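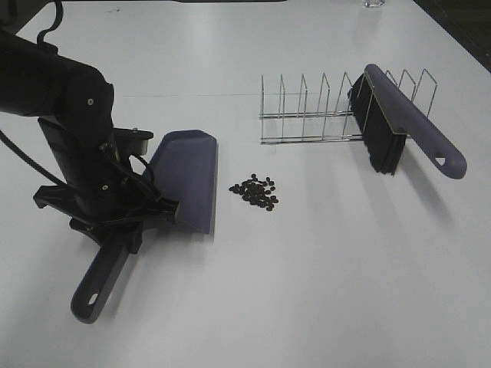
Siv Granström wrote:

> Section 4 of the draft asks for a reset check before every
> trial but never defines one. If a site starts with the tool
> already in the gripper, is that the same task as starting
> with the tool in the rack? At Studton we have been logging
> both under one task ID. I would also like to know why the
> draft wants loose material weighed before the run as well
> as after it.

Taking the second point first. Weighing only afterward gives you what was collected and nothing to divide it by. A heap of coffee beans that looks the same to the operator can differ by several grams, and beans get chipped or end up under the bench during a long session. The draft should say: weigh the charge, place it, run, then weigh the pan contents and the table residue separately. If the two do not add up to the charge, record the difference as lost. Do not fold it into residue.

On the first point, no, they are different tasks. A start with the dustpan gripped and the brush still leaning on the rack skips one grasp, and the grasp is where most of our February failures were. Wurcombe sent in 3000 trials and almost 1000 of them turned out to be pre-gripped starts under the plain task ID. We had to pull the whole set and sort it by hand. I propose this wording for 4.2:

4.2.1 The start state shall name each tool and state whether it is held, racked or flat on the table.

4.2.2 A tool held at the start shall be recorded with the grip point and the direction of the working edge. For a pan, state whether the front lip touches the surface.

4.2.3 Loose material shall be placed as a single heap. Pieces separated from the heap at placement are allowed and shall not be pushed back in by hand once the start state has been logged.

4.2.4 A gap shall be left between the pan lip and the nearest piece. The site sets the gap and reports it.

4.2.5 Cables on the moving arm shall be checked for slack at both ends of the planned motion before the first trial and after any change of tool.

Espinoza asked for a fixed gap in 4.2.4. I am against it. Pan lips vary too much between suppliers, and a reported value is enough to compare sites.

Still open: whether 4.2.5 belongs here or in Section 2 with the other safety items. Kineck prefers Section 2. I have no strong view -- but it should appear once, with a cross-reference.

Please send objections to the list before the July 10, 2019 call. Anything later goes into the next revision.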